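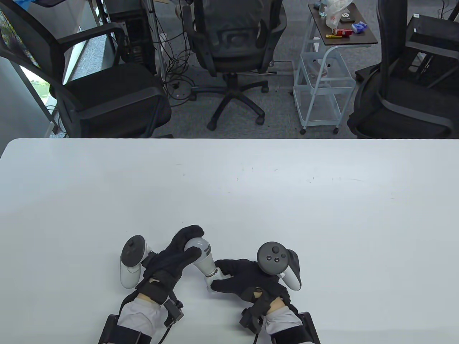

**What is a loot pity counter in an online game?**

It is a hidden tally that raises a player's odds of getting a rare item after each failed attempt, until the drop becomes certain.

## Pity counter

A **pity counter** (also *bad luck protection*) is a rule attached to random rewards. Publishers present it as a kindness to players. Critics see it as a way of keeping people at the same boss for longer.

### Use in *Skuvel*

The role-playing game *Skuvel* added a counter to its Bralport raid in a June patch. The notes promised the Dellville Lantern within 19 clears. Players who kept logs disputed this — the tally was found to reset whenever a group changed leader, a detail missing from the notes. It was later raised to apply per account, though only on the hardest setting.

### Criticism

Sheila Naylor, who gathered over 400 player logs, argued that a promise which cannot be checked in the game is worth little. Designer Roland Cheetham replied that a visible counter would spoil the surprise. He did not say why the reset had been left out.

### See also

- Drop rate
- Weekly lockout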